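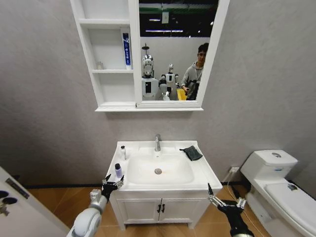

Does the cleaning team lose hours once Tarar takes over the washbasins at Trultstead?

Nobody's hours go down this year, and the time saved goes to the rooms that have been getting a rushed clean since the spring.

Notebook, August, a bit after four.

I wanted to get that written first, as it is what everyone asks me at the kettle, and quite right too. Tamsin Pirihi came over from Flostenport this morning and spent a good long while with us at the practice vanity, bless her. She has cleaned bathrooms for longer than I have written software, and I learned more from her before lunch than I did from the whole Drindholm report.

Her main point was about order. She does the shelves and mirror first, then the worktop, and leaves the basin until last, working down towards the drain. We had it the other way round (my doing, I'm afraid). She also folds her cloth so she has a fresh side for the tap, and would like Tarar to do the same. I have promised to try, though folding is still our weak spot – 29 good folds out of 100 on the last run.

What worries her more is the checking. If the cleaners end up walking behind the machine putting bottles straight, that is a duller job than the one they have now, and I think she is right. We agreed that whoever has the corridor decides which rooms Tarar does, and can send it away without filling in a form.

To do: swap the order, ask about a quieter wrist motor, send Tamsin the room list for all 32 bathrooms. She would like it on paper, please, in large print.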